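Pre-run safety checklist w/ comments – two-arm handover trials, Gasser cell
Revision for the April block. Fill in before the first episode, not after. 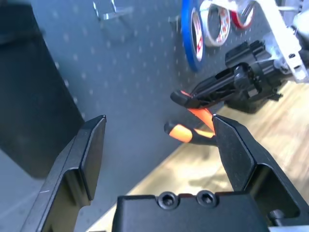

Snædís Ketilsson wants the receiving arm's force limit checked before every block, as a drift there would look exactly like a learned behavior and we'd end up publishing it.

1. E-stop, both sides of bench – OK. Pressed each one, both arms dropped out.

2. Force limit, receiving arm – OK at 18 N. Read it off the controller, not the config file. See remark at top, now a permanent item.

3. Force limit, giving arm – OK. Same value.

4. Finger screws and wrist bolts – OK on giver. Receiver not torqued yet, driver is in the other lab. Do before run.

5. Grip release timing – PASS w/ comment. Giver is meant to let go only after receiver reports contact for 5 frames in a row. Older Preltidell policy released on position alone, dont load that checkpoint by mistake. File names are nearly the same.

6. Tool set – pliers OK for handover. No open blades, no knives, nothing over the payload line on the sheet.

7. Pegboard clearance – OK. Retreat path on giver passes near the hooks, slow it down there. Anything that sticks out further than a tape roll comes off first.

8. Speed cap – set to 85 mm/s for learned policy, scripted baseline same. Has to match or the comparison is no good.

9. Wrist camera cables – FAIL on first look, re-routed, OK on second. Strain relief is tired. Order a new one from Prarier.

10. Logging – OK. Disk has room for the full 3,000 episodes. Drops get logged as drops, even when the reciever catches it on the second try.

11. Person at bench – stays behind the line during handover. Reset by hand only with both arms paused.

Open: item 4 receiver side, item 9 spare part. Gultanero baseline can go ahead once 4 is signed.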